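3.2 Coverage of Peaceful and Disrupted Protests

The second part of the study asks how local and national outlets differ in the way they report on street protests. Earlier work in this project (Frerichs and Rajput) found that national broadcasts gave most of their protest airtime to clashes with police, even in weeks when few clashes took place. We wanted to know whether the same pattern holds in the towns where the marches happen.

We collected 171 news items from outlets serving Naltetti and Vorkeck, two mid-sized cities that each saw a run of marches over police conduct beginning in November. Items were included if a protest was the main subject and if the text or transcript ran to at least 100 words. Opinion columns and letters were left out. Two coders read every item and marked the first event mentioned, the people quoted, and any reference to damage, injury or arrest. Where the coders disagreed, Rajput read the item again and made the final decision.

Local reports opened with the purpose of the march far more often than national ones did. They also quoted organizers by name and gave the route, the starting time and the speakers. National items tended to open with the police response and to quote officials first. In 28 items, all of them national, no participant was quoted at all.
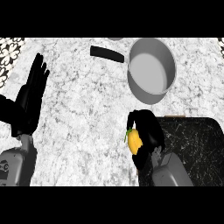 Figure 4. Simulated view of a saucepan on a marble countertop.

The difference was smaller in Vorkeck than in Naltetti. One reason may be that the main daily in Vorkeck takes much of its breaking coverage from a shared regional desk, whose editors work at some distance from the city. Interviews with reporters at the paper support this reading — several said that their own copy had been shortened and the opening paragraph replaced before it ran. We did not have access to the drafts and cannot say how often this happened.

Headlines followed a separate pattern. Local and national outlets alike used words such as "tense" and "unrest" for marches that ended without a single arrest. Butt, in an earlier study of radio bulletins, describes this as a habit of the form, carried over from one story to the next. Our results are in line with that account, although the sample is too small to test it against other explanations. Section 3.3 turns to readers and reports how residents of both cities judged the same marches after seeing one of the two kinds of coverage.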